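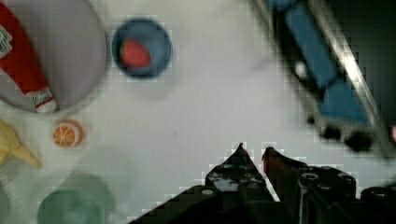

Play food on the white tabletop at Urero's room in Ikonen, with the ketchup bottle in the large bowl and the strawberry in the small one.

FOR IMMEDIATE RELEASE

Urero Review Doubts That Play Food Sets Teach Children to Tidy Up

IKONEN, January 14, 2021 – Urero, the independent household and toy review group, today released its report on play food and the claims that come printed on the box. The group looked hard for evidence that pretend groceries and matching bowls make children put things away. It did not find much.

The report, titled "Back in the Bowl," draws on answers from 265 families and on four weeks of sessions held in Ikonen. It was prompted by a run of holiday advertising in December that promised parents "tidy habits for life" from a handful of toy fruit.

"I have read that phrase so many times now that I no longer know what it is supposed to mean," said Khanyisile Shabalala, who wrote the report. "A child puts a strawberry in a small blue bowl. Fine. Does that child then pick up a sock? We asked the sellers for anything that would show it, and mostly we got more advertising."

Of the families who answered, 129 said they had bought play food at least partly to encourage cleaning up. Very few of them could name a change at home that they would put down to the toys. Several mentioned that the bowls had moved to the real kitchen and were being used for snacks.

What the report does support is more modest. Play food is easy to recognize. A banana or an orange slice needs no explaining, and children as young as two will move such things in and out of containers for a good long while. Urero has no quarrel with that. It just isn't housekeeping, and the report asks sellers to quit calling it that.

Bowls were the sticking point. Many tidying guides tell parents to give every toy its own place, and they are vague about what happens when the places don't suit the toys. A strawberry sits nicely in a small bowl with a thick rim. A ketchup bottle goes in a large one at a slant. The banana ends up wherever it ends up. Reviewers saw no sign that children find one arrangement more correct than another, and they question why adults should be sold a method for it.

The report saves its sharpest comments for Plandum, a tabletop sorting plan sold by Bulard as a printed booklet with a wall chart. The booklet says that a clear white work surface "focuses the young mind." Urero likes a white surface because red and orange toys show up well against it. It would not go further than that.

"We were told the color of the table mattered, then that the order of the bowls mattered, and then that we had started the chart on the wrong page," said Ruairí Noonan, who ran the Ikonen sessions. "At some point you want to ask if anything would count as the plan not working."

Bulard was sent the findings before publication. Its reply is printed in full at the back of the report, along with the notes Urero made on it, which run longer than the reply.

A shorter chapter deals with what lies past the edge of the table. Sorting plans tend to stop at the tabletop, yet a real room has panels, posts and handles in it, and the advice on these is thin. Reviewers thought a long curved handle in black, set against blue, was about as easy to pick out as a handle can be. Whether being easy to pick out makes anybody more likely to put the bowls away is a separate question, and the report leaves it open for lack of evidence either way. 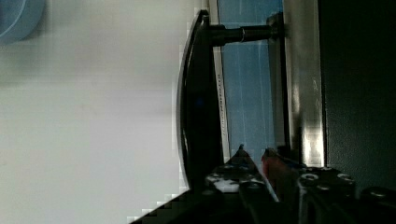 What Urero Recommends

Buy play food if a child in the house likes play food. Pay for pieces that are pleasant to handle and skip the chart.

Use bowls and cups you already own. The report found no reason to prefer the matching ones, and replacements for a lost matching bowl were often hard to get.

Be wary of any box that mentions the brain.

Clean up together at the end, out loud and with no scoring. This is old advice and Urero can't prove it works either, but it is free.

Availability

"Back in the Bowl" can be ordered in print from the Urero office in Ikonen or read there during opening hours. The family questionnaire is included, with all 682 written comments, among them those that disagree with the authors. A follow-up on toy cutlery is planned if the sellers answer their mail.

About Urero

Urero reviews toys and everyday household goods and accepts no payment or free samples from the companies whose products it covers.

Press Contact

Ruairí Noonan, Urero, Ikonen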